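O branco que não perdoa

Houve um tempo em que escolher a cor da bancada era assunto de cinco minutos. Apontava-se para um mostruário, o vendedor anotava e ia-se almoçar. Hoje o catálogo da Zullberg traz 36 brancos, todos com nome próprio, e há casais que chegaram ao Neve Antiga sem se falar.

Passei boa parte de maio a visitar salões de exposição, por dever profissional e alguma vaidade doméstica. Na Bulleck, garantiram-me que o branco com veio discreto «respira». Na Barbu, a duas ruas dali, o mesmo veio era coisa ultrapassada e o que respirava era o mate. Saí de ambas com amostras nos bolsos e a sensação de ter sido avaliado.

O branco chegou às cozinhas vindo dos hospitais, passou pelos escritórios e instalou-se nas oficinas, onde antes reinava a madeira manchada de óleo. A promessa é sempre a mesma: vê-se tudo. Esquecem-se de dizer que se vê mesmo tudo, incluindo a migalha das quatro da tarde e a marca circular da chávena de alguém que jura beber chá no sofá.

Os fabricantes têm resposta para isso, naturalmente. A Etden vende um creme de limpeza que se aplica em 2 passagens, com 4 minutos de espera entre elas, tempo suficiente para sujar o resto da casa. 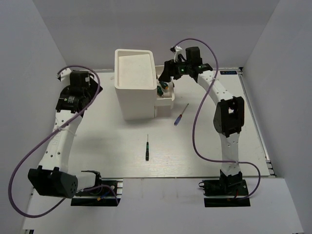
Resta a questão da luz. Um tampo que na loja parecia leite fica azulado junto à janela e amarelo debaixo do candeeiro da avó. Levei as amostras para casa, espalhei-as pela cozinha e mudei de opinião a cada nuvem. A minha bancada velha, castanha e cheia de golpes, assistiu a tudo com paciência. Continua lá, com as amostras em cima, a servir de bases para copos.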